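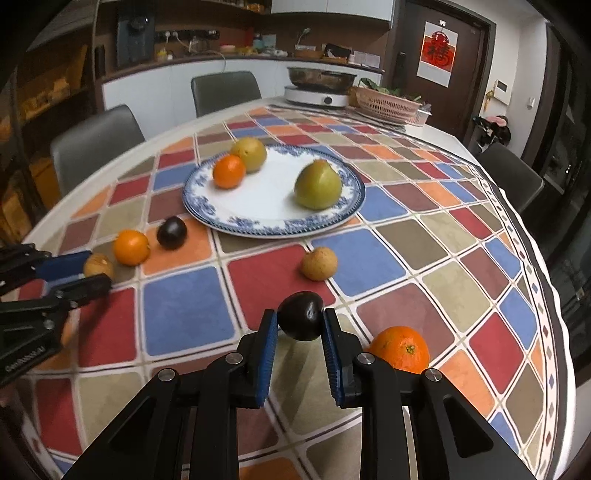
Checked cloth, round table, fruit near the plate.

Posted March 15, 2025 by Dwayne Ambrose

Mandarin and pear are on the oval plate. Do the dark round ones go on too?

stellow8: Separate bowl. Pears speed up ripening in whatever sits beside them.

bolik: Disagree. Over one evening the effect is negligible. Use the plate.

stellow8: Ours stand for 3 days.

bolik: Then keep the pear in the fridge.

Contact | © Hollenstein Table Forum | Back to top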